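Speaker notes – convoy route security after the Sinia road attacks
Alfredo Gatchalian, 12 May 2026

Slide 1. Title only. State the scope: ground resupply between the depot at Oso and the outpost at Mivanura. Air resupply is not covered. Questions at the end.

Slide 2. Background. The route is a single paved road with one river crossing. Insurgent activity along it was low until last September, when a fuel convoy was hit on the Sinia grade. Two attacks followed on the same stretch. Small arms and rockets in each case, fired from the high side of the road. No roadside bomb was used in any of the three, and the audience should not assume that will hold.

Slide 3. Composition of a standard convoy. 15 vehicles, of which 6 are escort. Point out that the escort was bunched at the front and rear in all three attacks. The fuel trucks in the middle had no covering fire for the first minutes. Pause here, people will want to copy the diagram.
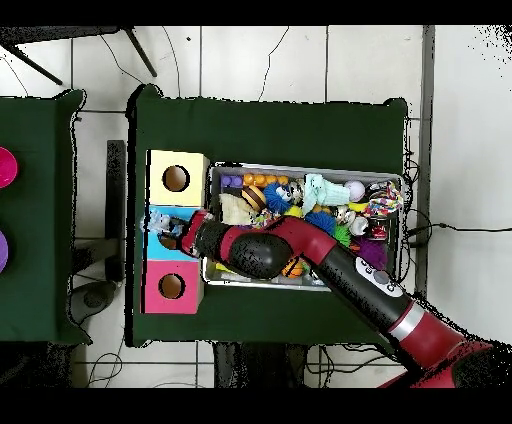 Green table with toy tray, colored boxes and red and black arm.

Slide 4. Timing. Departures from Oso were too regular. Show the departure log without reading it out. The gate opened at the same hour on most runs, and anyone watching from the market could have passed the word up the road well before the lead vehicle reached the grade.

Slide 5. Radio. The ridge above Sinia blocks the signal on the lower bends. The relay post at Pangilinan was meant to fix this, but it was manned only in daylight. During the second attack the call for support went out late and had to be repeated. Keep this factual – the signals people will be in the room.

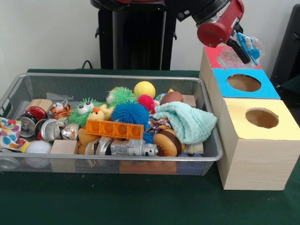
Slide 6. Response. The reaction force at Mivanura has to cross the river to reach the grade. If the bridge is closed the only other approach is a gravel track that heavy vehicles cannot use. Recommend moving a platoon to Pangilinan on convoy days. Cost is in the handout, do not go through it line by line.

Slide 7. Reporting. The combined incident file runs to 341 pages and the three attacks are written up in three different formats. Grid references do not match between the first two reports. Recommend one form, filled out within a day of return.

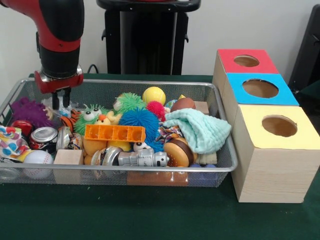 Red and black arm over the wire mesh basket, three wooden boxes to the right.

Slide 8. Recommendations, in order of priority. Vary departure times. Spread the escort through the column. Man the relay post day and night. Place the platoon at Pangilinan. Adopt the single report form. The first two need no new money and can start with the next run.

Slide 9. Open points. Whether the three attacks were the work of one group is not settled. The weapons recovered do not prove it either way. If asked about casualties, refer to the published figures and move on.

Backup slides: bridge load table, radio coverage map, convoy diagram at larger scale.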